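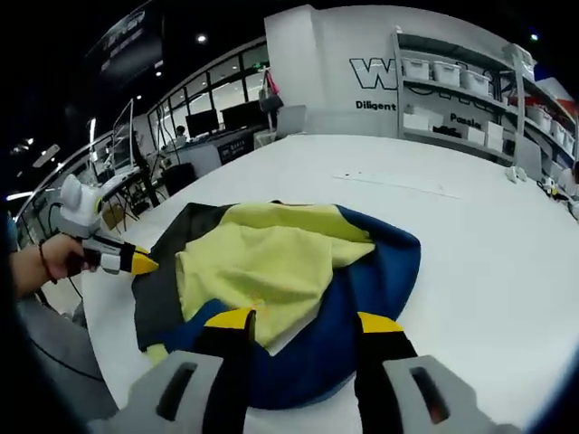

Tandon Drostari 2

The Drostari 2 is a mobile phone chip from Tandon, and I've had one in my pocket since May, so forgive me if I get carried away! It replaced the first Drostari, which ran hot in games – mine used to dim the screen halfway through a long call, too.

Tandon moved the fast cores further from the modem this time and capped them at a lower speed. In the Ornmont test (a free one, quite popular with phone fans) the old chip managed 559 points and the new one gets 695.

Only two phones use it so far, both made by Geddes. Harpreet Zacharias, who looks after the Ornmont tables, lists them separately, as the smaller one slows down sooner. I've got the bigger one and I still wouldn't game on it while it's charging.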